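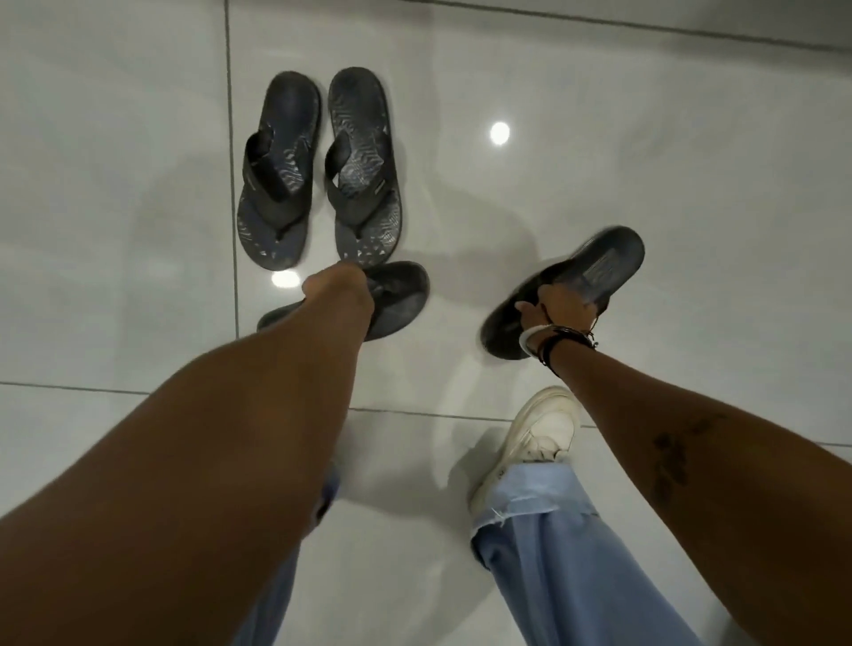 I had been promising myself a trip to the Onholm open day for years, and this time I finally went, on a Friday, with a thermos of coffee and shoes I could stand in. The workshop is at the far end of the old dairy road, and you smell the bakery next door long before you find the right entrance.

Pramila Lodhi met our little group inside and took us around. I had expected a lot of big machines behind glass, and there were a couple of those, but most of the afternoon was about something much more homely, namely how you show a robot the chores people do without thinking. Tidying shoes by a front door, for instance! The lesson is done by hand. A person puts on a head camera, looks down at the floor, and sorts footwear the way you would at home, flip-flops next to flip-flops and slides next to slides, and the recordings are later used to train the robot called Lolard.

Pramila explained that shoes are a better lesson than they sound. A flip-flop is thin and bendy and has that strap to grab it by, while a slide is thick and wants to be picked up some other way. They also have a left and a right, and a toe end and a heel end, so putting two of them down somewhere near each other doesn't count as a pair. She had us try it ourselves on a practice mat, and I must say I became terribly aware of my own hands. I kept wanting to use my foot to nudge things straight, and that spoils the recording.

The rule of the house is to keep your hands where the camera can see them and to work at your normal speed. People slow down when they know they are being recorded – I certainly did – and then the robot learns to dawdle. One good session gave them 149 usable tries, and Pramila was as proud of that as my aunt is of her tomatoes.
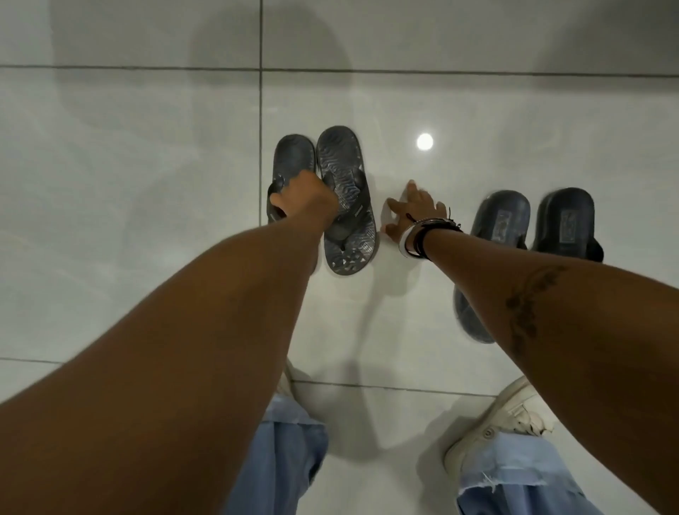

Sumaiya Akanda wondered whether all this hand work wasn't a bit of a detour, and whether it wouldn't be simpler to steer the robot itself through the job and let it learn from its own arms. She had tried that kind of thing at Sastov and liked how directly it carried over.

Pramila took the question very kindly. They do that as well, she told us, and after the coffee break (good coffee, and cardamom buns from next door) we got to see it. You hold a pair of handles, and the robot's arms follow yours, only a touch later. I had a turn and needed almost 5 minutes to put one sandal beside another. With bare hands it takes no time at all, so they gather plenty of the hand recordings first and save the handles for the parts where the robot's grip is very different from ours.

If you would like to go, they are planning another open day in December. Bring a sweater for the back hall, and get your name down early for the handles, as the line was long by 4.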